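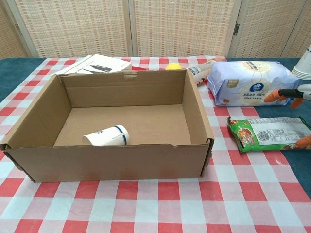
The Clunoteo is a picnic rug and table cover in one, sold by Staveo with a padded carry bag. I bought it in September to replace a plastic-backed rug that had cracked along every fold. We eat outdoors a lot, at the allotment and at my son's football matches, and I wanted one thing that would go on the grass or over a trestle table. Up to now the table has had the red-and-white checked cloth, with a shallow cardboard box beside the paper cups, and I still like the look of that better. A check hides crumbs and the Clunoteo, which only comes in plain grey or plain green, does not.

I chose the green. It is 20 centimetres longer than our old rug and a little narrower. The top is a brushed fabric and the underside is a thin coated nylon. It weighs 861 grams on my kitchen scales without the bag.

On grass it does the job well. I have had it out on wet ground four times and nothing has come through, even where people were kneeling. The corners have loops for pegs and four pegs come with it. They are short and bend in hard soil, so I now use old tent pegs.

On a table it is less good. The coated side slides on a smooth top, and the whole thing shifts if someone pulls at one end. I put two clips on each long side, which cured it. The clips are not supplied. Staveo sells a set but ordinary tablecloth clips from the market fit just as well.

Cleaning is mixed. Grass and dry mud brush off. Tea wipes off if you get to it quickly. Ketchup left a mark that took two goes with washing-up liquid, and there is still a faint ring if you know where to look. The label says not to machine wash. I put it in at 30 degrees anyway, without spinning, and it came out fine, though it took a day and a half to dry over the bath.

Folding is easy enough once you have done it a few times. The fold lines are stitched in, so you just follow them. The bag is a tight fit if the rug is damp. The zip is decent and the shoulder strap is long enough for an adult.

I also looked at the Willeo, which is cheaper and has no bag, and the Cao, which is heavier and better padded. The Cao would suit someone who sits on the ground for hours. My sister has the Willeo and the coating has started to peel at one corner after a summer.

I would buy the Clunoteo again for grass. For the table I have gone back to the old cloth.

Four stars out of five. Reviewed November 18, 2023.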